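Search reports
Enter keyword Go

Utow gripper kit: evaluation for the board rework line
Progress report, second period
Prepared by Rezaul Sikder for Narendra Chaturvedi, Lodhi program office

Status. The evaluation of the Utow two-finger kit, supplied by Millell, is on schedule. Bench installation is finished, the wrist camera is calibrated, and processor handling has been under test since Tuesday of the second week. To date the log holds 1,582 handling cycles against a planned 4,000. The remaining cycles will be run in the next period.

Scope. The Rimska refurbishing line takes in used desktop computers and strips them to tested parts. Processor removal and seating is the slowest manual step and the one where most boards are lost. The question set for this report is whether the kit can reach the socket with the motherboard still mounted in its case, or whether boards must come out first. 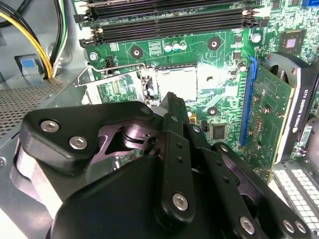 Clearance inside the case is the main limit on finger choice. The long finger links supplied with the kit were kept, and the short set was returned to Millell. With the loading plate raised and the retention lever out to the left, the approach has to stay between the memory slots and the graphics card, in this case a Quadro K420 left in its slot. Leaving cards installed saves a step for the operator but narrows the usable wrist angles, and the path planner supplied with the kit does not account for cards. We entered keep-out zones by hand. Millell has been asked whether these can be imported from a file.

Lighting remains open. Glare from bare metal and from the heat spreader reduces the contrast the camera needs to find the socket corner. A diffuser is on order — cost is within the existing equipment line.

Results so far. Of the logged cycles, 93 percent ended without an operator stop. Most stops came from the force limit, which the vendor ships at a setting too low for lever work. The limit is adjustable in software, but the change is lost when the controller restarts. We regard this as a defect and have reported it.

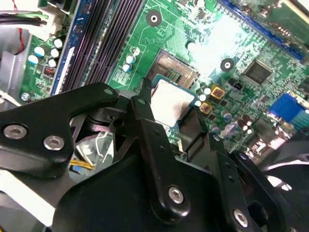
Figure 2. Processor held close to the open socket, contact grid exposed.

Next period. Complete the cycle count, repeat the glare test with the diffuser fitted, and run four case models with cards in and out. A purchase recommendation will follow in December.

Related reports
Utow gripper kit: first period
Rimska line: manual rework times
Millell controller: software notes
Lodhi program: equipment summary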